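Stale poses and a collision counter that stayed at zero

Posted 2021-05-11

I said in the last post that the navigation runs on the flat were finished and that I would move on to the bigger house. I have not moved on. The collision counter in my logs was wrong, and had been wrong since October, so every success rate I have put on this site since then is too high.

The flat is the one I call Joneck: a bedroom, a corridor, a bathroom at the far end and a kitchen with a table in it. The base is a round differential drive model with one forward camera. The planner is Minero, my own, and the simulator wrapper is Brakwood, also my own, so there is no one else to send the bug report to.

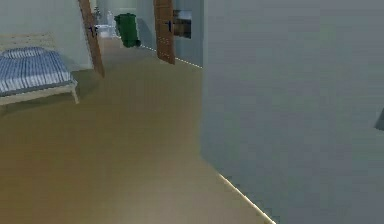
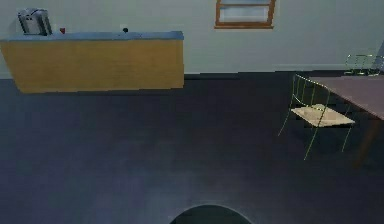

Joneck in the simulator: the corridor beside the bedroom, then the kitchen with the counter and the table.

The symptom

I run episodes in batches of 2000. Each episode gives the robot a start pose and a goal pose, and it passes if it reaches the goal inside the step limit without touching anything. The last batch reported a high pass rate and zero collisions. Zero should have worried me more than it did. The corridor has open doors in it and the kitchen has chairs with thin legs, and a planner that works from a single camera ought to clip something now and then.

What made me look was episode 1274. The robot started in the corridor, was sent to the kitchen, and passed. I had picked it only because I wanted a clean run to plot. The path on the plot went straight through the edge of one of the doors. It did not graze it. The centre of the base crossed the line of the door panel.

My first thought was that the plot was wrong. I draw the floor plan from a file I exported by hand, and I have had the doors at the wrong angle in it before. I checked the hinge angles against the simulator and they matched. The plot was right.

What was happening

Brakwood steps the physics at a fixed rate and asks for a control command every 10 physics steps. After each command it copies the robot's pose out of the physics engine into a small state record, and everything else reads from that record: the camera, the planner, the logger and the collision check.

The collision check does two things. It asks the physics engine for contacts on the base, and it throws away any contact with the floor, which would otherwise be reported all the time. To decide which contacts are floor contacts it used to compare object names. In October I changed this to compare object numbers, as the string comparison was slow over a long batch.

The object numbers are given out at load time. The floor is loaded first, so it gets the lowest number, and I wrote that number into the filter. That part still works. The trouble is that I had also turned on an option that merges fixed objects into one body when the flat is loaded, to save memory. Walls, floor, doors and all the furniture I had marked as fixed became one body with one number, and it was the floor's number. Every contact with any of them was then thrown away as a floor contact.

That explains why the counter stayed at zero. It does not explain how the robot got through a door, as the physics engine should have stopped it whatever my logger thought.

The second fault

The second fault is older. When the base was blocked, the physics engine held it in place correctly. The state record, however, was being updated from the commanded velocity whenever the read from the engine came back late. I had put this in as a fallback in the first version, when the engine ran in a separate process and sometimes missed a read. The fallback was supposed to last for one control step and then correct itself at the next good read.

It did correct itself, in the wrong direction. At the next read, Brakwood compared the record with the engine, saw a difference above a threshold, decided the engine was the one that had slipped, and set the engine's pose to match the record. So if a late read happened while the base was pressed against a door, the record moved forward, and the base was then placed where the record said it was. If that was on the other side of the panel, the robot carried on.

With the contact filter working, this would have been logged as a collision before it ever got to the teleport. With the filter broken, it was a pass.

The door panels are thin, and a few centimetres of false movement per step is enough. The walls are thicker and I have not found a case where the base went through one in a single correction. I did find several where it ended up inside the wall, and was pushed out again by the engine on the side it had come from. Those show up in the log as a small sideways jump, which I had been putting down to wheel slip.

Finding it

I lost most of an evening to the camera. The rendered view comes from the state record as well, so during a late read the image moved forward along with the false pose. Played back, a bad episode looks like a robot going smoothly through a gap. The near edge of the door slides out of view a bit sooner than it should and that is all. Watching videos was no help.

What did help was logging both poses side by side, the record and the engine, before the correction step. In a healthy episode the two lines sit on top of each other. In 1274 they part at the door, stay apart for a few steps, and then the engine line jumps to meet the other one. Once I had that plot it took very little time to find the code.

I then turned the robot on the spot through 90 degrees in the corridor, with the merge option on and the side of the base touching the wall, and printed every contact before the filter. There was a contact at every step and each carried the floor's number. With the merge option off, the same turn gave two different numbers, one for the floor and one for the wall.

The fix

There are four changes.

The filter no longer uses a number or a name. It looks at the contact normal and drops the contact only if the normal points up to within a small angle. A chair leg or a door panel can't produce that, and the floor can't produce anything else. There is one odd case, the lip of a low threshold between rooms, and I have decided that hitting a threshold should count as a collision anyway.

The velocity fallback is gone. The engine has run in the same process for a long time and there is no reason for a read to be late, apart from the lock I had left round it. I took the lock out too.

The correction step never writes to the engine. If the record and the engine disagree, the run stops with an error and the episode is marked invalid. It is not counted as a pass or as a fail.

Fixed objects are still merged, as the memory saving is real, but doors are now left out of the merge. I want to be able to say which door was hit.

I also added a test that should have been there from the start. It drives the base at full speed into a wall, a door, a table leg and a chair, and fails if any of the four is not reported.

What it does to the results

I am running the full batch again and it has not finished. From the part that has, the pass rate is clearly down, and the loss is not spread evenly. Kitchen goals that lie on the far side of the table are the worst. The planner sees the wire chairs badly, as the rods are thin enough to vanish at a distance in a low resolution image, and it seems happy to plan between the legs. Goals near the counter are much less affected. Corridor runs are somewhere in the middle and nearly all of the failures there are at doors.

The comparison I published against the Kılıçarslan baseline should be ignored. Both planners ran under the same wrapper, so both had the same faults, but the benefit was not equal. The baseline keeps a wider margin round obstacles and touches things less often, which means it had fewer chances to be carried through them. On the partial numbers it is ahead of Minero, where I had reported the opposite. I have put a note on the old post and left the tables as they were, with the note above them.

Anyone using Brakwood should pull the latest version and turn on strict pose checking, which is now a setting in the main config file. If you have old logs, you can look for the fault without running anything again. Take the position difference between consecutive control steps, divide by the step time, and list every step where the result is above the base's top speed. Any hit on that list is a correction. My own logs had far more of them than I expected, including in episodes I had used as figures.

Still open

The sideways jumps have not all gone. A few remain in the bedroom, close to the bed, with both faults fixed. The poses agree and the speed check is clean, so this is something else, and I suspect the collision mesh for the bed does not match what is drawn. I will export the mesh and measure it before I touch the planner again. The bigger house waits until then.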